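Sorting cell at Kellby returns: questions from staff
Issued by Roswitha Hubmann, process engineering, 21/10/2019

What does the cell do?
It sorts returned cylinders and similar small items by colour. Black items go with the red bin and pale blue items with the blue bin. The white container is the third position on the table and its use depends on the program loaded for the shift. The programs are listed on sheet 249, kept with the cell log.

Does it replace the sorting bench?
In part. Bench 4 stays as it is for mixed cartons, broken packaging and anything with a missing label. Clean returns from the Salteck and Serra accounts go to the cell. No post in the returns section is being removed. The section loses one sorting position per shift and gains one cell attendant position, at the same grade.
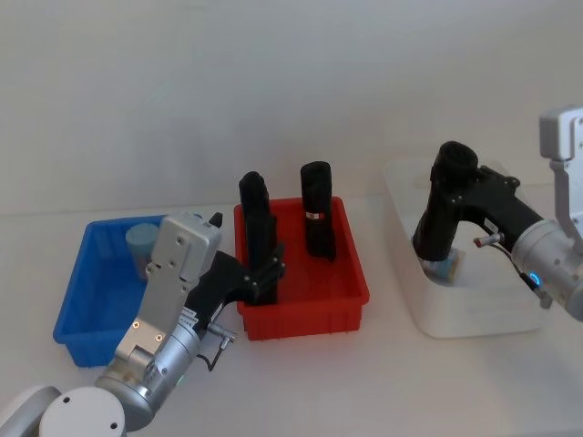 What does the attendant do all day?
Loads and exchanges bins, clears faults, checks the finished bins and signs the log. Expect less repeated reaching and more standing and watching. Some of you have told us that the second is more tiring than the first. The attendant therefore rotates with bench 4 every two hours, and the rotation is fixed - it is not to be traded away to finish a batch.

Can I move an item while the arms are running?
No. Press the hold button, wait for the cell screen to show HELD, then reach in. An item moved without a hold is not entered in the log, and the count for that bin will be wrong.

Why are the items stood on end?
The grippers close around the side of an item. One lying flat against the bin wall may be refused, in which case the cell stops and shows fault 3201. Stand the item up and press resume. If the same fault appears again on the same item, send it to the bench.

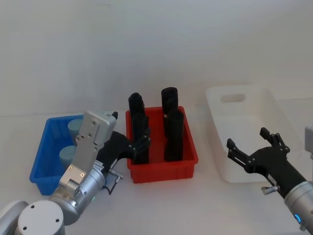 Left gripper on a black item in the red bin; right gripper open over the white tray.

Do both arms need to be working?
They can run separately. If one arm is in fault, the other may be used on the single-arm program. It is slower, and the shift target is reduced to match. Tell the shift lead so that the change is recorded.

Will the cell's output be used to judge mine?
The log records items, faults and holds by shift. It does not record the attendant's name against individual faults. Holds are not a performance measure and there is no upper limit on them.

What training is required?
One day at Nadville, then 100 supervised bin exchanges here. Bench staff have first call on places. Anyone who prefers to remain on the bench may do so, but should say so before the end of October so the rota can be drawn up.

Who resets the cell after an emergency stop?
The shift lead only. The attendant may clear ordinary faults. After an emergency stop, leave the bins where they are, including any item still in a gripper.

Where do I send a question that is not listed?
Use the returns mailbox with "cell" in the subject line. Replies are added to this page.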